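Notes on a Replay Tool for Handheld Gripper Recordings

10 May 2021

The replay tool that our group at Momberg has used internally since March is now stable enough to be described in writing. This post records how the tool is organized, which decisions we made in its design, and which of those decisions we would make differently today. It is addressed to readers who maintain similar software and who already work with recorded demonstrations.

The purpose of the tool is simple to state. An operator holds a gripper fitted with a camera and carries out a task by hand. The recording is then converted into a path that a robot arm can follow. Between those two steps lies a considerable amount of software, and most of our errors were found there. Before the replay tool existed, a faulty recording was usually discovered only after a policy had been trained on it, when the cost of removing it was already high.

The tool, which carries the internal name Panell, reads a finished recording and produces three outputs: a camera path, a gripper opening for each time step, and a report. The camera path comes from a visual tracking stage. The gripper opening comes from printed markers whose positions in the image are known within narrow limits. The report is a short text file stating which parts of the recording may be used and which may not.

It was decided early on that the report should come first in the development plan, ahead of any viewer or graphical display. The decision met with some resistance. A viewer is pleasant to demonstrate, and a text file is not. The report has nevertheless proved to be the part of Panell that is opened most often, and the viewer, when it was finally added, was built entirely on the contents of the report.

The tracking stage deserves a fuller account. It first builds a map of the room from a slow mapping pass and then locates each later recording within that map. Rooms with large windows and shiny floors are difficult for this method. Reflections move when the camera moves, and the tracker may accept a reflected light fixture as a fixed point. People walking through the background cause a related problem, although a milder one, provided that enough of the room remains still.

The first version of Panell handled both cases with a single confidence value. Any time step below the limit was discarded. The approach was easy to explain and gave poor results, for it removed many short passages in which the track was sound and kept several long ones in which it had drifted slowly and with high confidence. The present version compares the path against the mapping pass at intervals and marks a recording as doubtful when the two disagree, whatever the confidence value may be.

In our test set of 184 recordings, the earlier version rejected 18 that were later judged to be usable. The present version rejected 2 of them. We do not offer these figures as a general result. The recordings were made by a small number of operators who knew the method well, and a less practiced group would very likely produce a different mix of faults.

A separate matter is the image mask. The body of the gripper takes up the lower half of the view, and it moves with the camera. To a tracker, it appears as an object that never moves at all. Unless that region is masked out, the tracker is drawn toward the conclusion that the camera is standing still. The dark corners left by the wide lens must be excluded for the same reason.

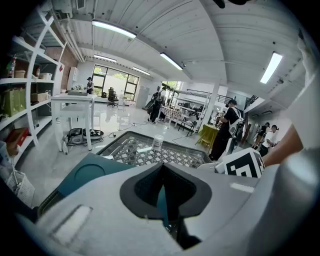 A reader of an earlier draft, writing under the name Gasser, objected that a fixed mask is the wrong tool for this purpose. In that reader's view the mask should be computed for each recording from the pixels that do not change, so that a small shift in the camera mount does not leave a strip of gripper exposed to the tracker. The same message asked whether we had measured how often such shifts occur.

We had not, and the objection is a fair one. A fixed mask was chosen because it could be inspected once and then trusted. A computed mask must be checked each time, and in a slow recording a large part of the room may also remain unchanged for a while and be masked out by mistake. As a compromise, Panell now computes a mask, compares it with the fixed one, and writes a warning to the report when the difference is large. The fixed mask is still the one applied. This arrangement will be reviewed when we have more recordings from more than one mount.

The second component that required repeated work was time alignment. The path and the gripper opening are produced by different stages, and each stage formerly kept its own clock. A delay of a few images between them is hard to notice in a viewer and does serious harm in training, where the arm learns to close before it has arrived. Both stages now carry the image index through to the end, and conversion to seconds takes place once, in the final step. The longest recording in the test set has 2,992 images, and the two outputs agree on the last of them.

The planning side of the work remains less complete. A path that a human hand can follow is often one that an arm cannot, whether on account of joint limits or speed. Panell passes each path to a reach check written by our colleagues at Clukico, which returns the first time step at which the arm would fail. The check assumes a fixed base position. It would be more useful if it could propose a better base position on its own, and a request to that effect has been entered.

Several smaller points are noted for anyone who intends to build something similar. Report files should carry the version of the tool that wrote them. Rejected recordings should be kept, together with the stated cause, as they form the only honest test set for the next version. Settings should be stored beside the recording they were used on. We learned the last of these after overwriting a settings file in March and spending the better part of a week restoring results that had already been approved.

Work on the next version is under way. It will replace the interval comparison with a continuous one and will allow the report to be written while the operator is still in the room, so that a faulty recording can be repeated at once. Comments on the mask question in particular are welcome and may be left under this post.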